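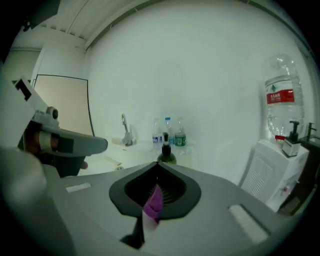 Where Does All the Hot Water Go? My Summer Project on Laundry in the Medmont Residence

Summer Projects page, posted 23/07/2025

Why I picked this

I wanted to do a project on something people really do every week, and laundry won because I was standing in the basement of Medmont with a bag of wet towels when the deadline email came in. My first idea was much bigger (I wanted to look at all the energy used in the building, ha). My advisor wrote "too much" in the margin, and then wrote it again on the next page, so I cut it down to one question: what temperature do students wash their clothes at, and would they change it if somebody gave them a good enough nudge?

I should say that I went in with an opinion. I wash everything on cold and have done since high school, mostly out of laziness, and I kind of assumed everyone else did too. I was very wrong about that!

What I did

The project had two parts. Part one was a survey. I put it on the residence message board and also taped a paper copy with a tear-off link next to the change machine. It had 16 questions, which was too many, and I can tell exactly where people got bored, because the answers to the last few get shorter and shorter until they are just "idk". I got 202 finished surveys back, and I'm really happy with that for July, when half the building is empty.

Part two was a sign test. For the first stretch I left the laundry room the way it always is. Then I put up signs over the washers and kept them up for 5 days. After that I took them down again to see if people would drift back. There's a paper log by the door where you write down the cycle you picked (the building has asked for this for years, for billing), and I was allowed to copy the entries with the room numbers left out. All together I ended up with 285 loads in my spreadsheet.

The signs came in two versions. One just said "Cold works fine for most clothes." The other one was a bit longer and talked about heating water being the part of a wash that uses most of the energy. I swapped them between the two rows of washers halfway through so one row wouldn't always get the same message.

What people told me

Warm was the most popular answer by a lot. Cold was second and hot was third, but hot was a lot closer to cold than I would have guessed. When I asked why, the most common answer for warm was some version of "it's what the machine is already set to." I love that answer. It means a big chunk of the building is letting whoever used the washer last make the decision for them.

People who picked hot mostly talked about sheets, gym clothes and being sick. Several said their family always did it that way. One person wrote a whole paragraph about a roommate's socks, and I enjoyed it very much but couldn't work out how to code it, so it's sitting in my "other" column.

I also asked about detergent. The two brands that came up most were Bonance and Tralia, probably because those are the two the shop downstairs sells. I had a theory that people with a liquid would be more willing to wash cold, as powder sometimes leaves little clumps behind, and the comments did lean that way, but I didn't ask the question clearly enough to say more. If I did it over I would ask "liquid, powder or pods" and leave the brand out completely.

What the log showed

While the signs were up, there were more cold loads in the log than before. The shorter sign did better than the longer one. That surprised me (I had worked pretty hard on the longer one, I even made a little water drop for the corner). Once the signs came down, cold loads dropped some, though they stayed a bit above where they started. I don't want to make too much of that last part. It was only a few days, and a bunch of people moved out that weekend.

Problems I ran into

The log is only as good as the people filling it in. Somebody wrote "yes" in the cycle column for a week straight. I threw those entries out. There's also no way to know whether people wrote down what they picked or what they thought they should have picked once there was a sign staring at them.

The other issue is the dryers. I left them out on purpose because they only have one heat setting that anyone uses, but quite a few people brought them up in the comments, and I think there's a second project in there for somebody. If you want it, take it!

And then the spreadsheet. I lost a whole afternoon of typing when the free version of Ung, the survey tool I was using, logged me out without saving. I retyped it all from the paper copies that night with a bowl of cereal next to me. Save your work, people.

What I'd do next

I'd like to run it again in the fall when the building is full, with only the short sign, and leave it up for much longer. I'd also want to try having the washers reset to cold after every load and putting up no sign at all. So many people said they just go with whatever is already on the dial that I think this could do more than any poster. I asked the front desk if the machines can do that and they're going to check with the company that owns them.

Materials

The survey questions, both sign designs and the cleaned-up spreadsheet are in the project folder. The paper log stays with the residence office, so ask there if you need to see it.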